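Tavotar folding umbrella, rib popped 2 months in. warranty worth the hassle?

**rustgutter**, 1/1/19

Bought a Tavotar for 22 bucks. One rib popped out of the joint in the wind. Box says lifetime warranty but you pay shipping. Anybody done this?

**mapleknee**

Did it in March. Took forever, they sent a new one tho. Mine's a dark gray, lives by the desk.
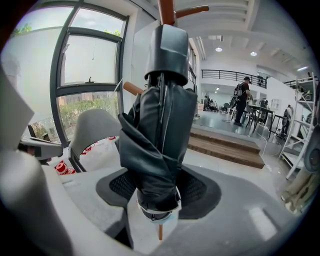

Shipping ate almost half what I paid. Wouldnt do it again. Next one I'm getting is a Distow.

**Rigoberto Villanueva**

Disagree on Distow, same joints, fancier handle. Just fix the rib. Thin wire, needle-nose pliers, done. Benavides Hardware sells the little end caps too.
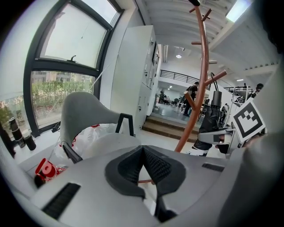

Don't glue it. Glue cracks first time you open it in the cold.

**mapleknee**

Glue held fine on my old one. 95% of these just need a dab of epoxy, cmon.

**Rigoberto Villanueva**

Where'd you get 95? Wire. Every time.

**rustgutter**

ok trying wire. Plan:

- open it halfway, find the loose rib
- line up the holes, thread wire thru, twist, tuck the end in

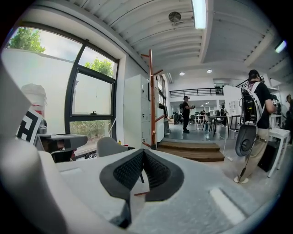

- open and close slow a few times before I take it out in any wind

Will post if it snaps. If it does I'm getting a Tadico raincoat and quitting umbrellas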